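I gave the small worktable a proper cleaning in July. It's the light wood-grain one with the rounded corners, and I had let things pile up on it since spring. I like to sort before I wipe, so everything small goes in the plastic bin with the gray rim, and whatever I'm using stays out on the table.

This time that meant the dark gray pad and a little pale pink block on the right, and the bin on the left with a white glove in it. The bin is from Dallitz. I have had it for years and the handle slot is the best thing about it.
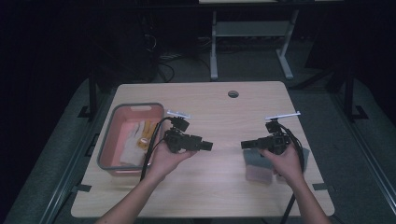
*Bin on the left, gray pad on the right.*

For the top itself I use Sondero surface soap, mixed 50/50 with warm water. The bottle is 1000 ml and I'm not halfway through it. I wipe along the grain, go over it again with plain water, and dry it right away. The corners get a second pass, as that is where old glue and pencil marks collect on mine.

I used to use the Junance spray and stopped. It smelled nice but it left streaks, and on a pale top you see them every time the light is on.

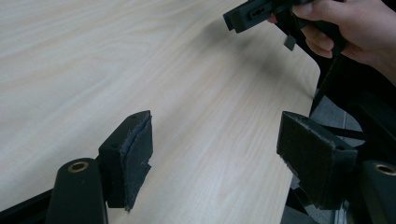 *The rounded corner, with the light on the grain.*

The finish has a soft sheen to it. I was worried about wearing that down, so I tried the soap on the underside first and left it overnight. No change that I could find.

The reddish-brown board still needs a permanent spot. It has a smooth, matte face and takes up a good part of one corner, but I keep reaching for it, so for now it lives on the table. I wipe it with a barely damp cloth and skip the soap. I looked at a wall rack from Kumsa and it was more than I wanted to spend on holding up one board.

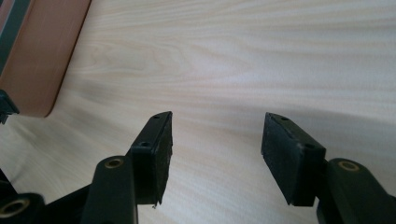 ## What's left to do

- Wash the glove.
- Empty the bin and rinse it out.
- Measure the wall next to the shelf, in case I build a rack myself.
- Put felt on the table legs. I bought a pack of 3 sizes and can't remember which one fits.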